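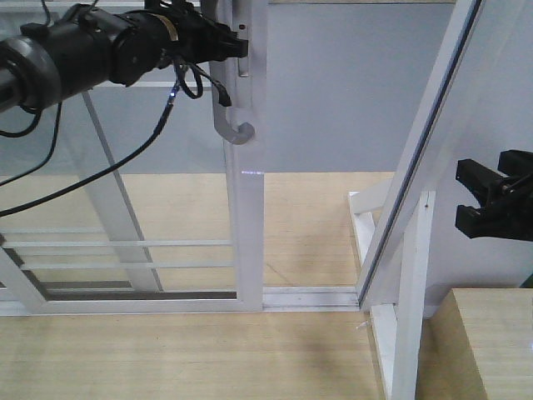

Autumn inspection, Londel House, communal areas and stairs. Done on a Thursday, with a torch, a stepladder and the form from Abella that still has a box for the coal store. Windows come first on the form, so they come first here. The pattern to look for is a grey, hook-shaped handle on a white sash, and the test is dull: it should turn fully and stay where you leave it. Mark anything that droops.

1. Windows, opening and closing. PASS, bar the second landing, which closes if you lean on it and think of something else. Oil, then look again in November.

2. Stair lighting. FAIL. 3 lamps out on the back stairs. The timer gives you enough light to reach the first floor, provided you are an athlete.

3. Fire doors. PASS with comment. The one by the meter cupboard was propped open with a fire extinguisher, so that's two items in one.

4. Extinguishers. See above. Tags in date, pins in place, now back on their brackets.

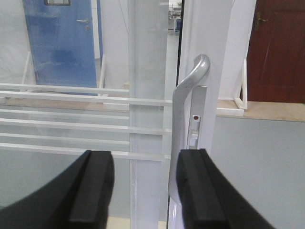 5. Handrails. PASS. The loose bracket noted last time has been fixed with a screw much too long for it. File the end down before it finds a sleeve.

6. Smoke alarms. PASS. All 10 sounded. So did the dog in the ground-floor flat.

7. Meter cupboard. FAIL. Paint tins, a pushchair and a box marked Tadeleck, contents unknown and heavy. Notice put up giving owners until the end of the month.

8. Outside steps. PASS in dry weather. Moss on the bottom two, scrub before the frosts.

9. Coal store. Not applicable. Ticked anyway, as the form is sent back otherwise.

Lamps and oil to go on the 80 pound repairs float. Job sheet 884, copy in the hall drawer.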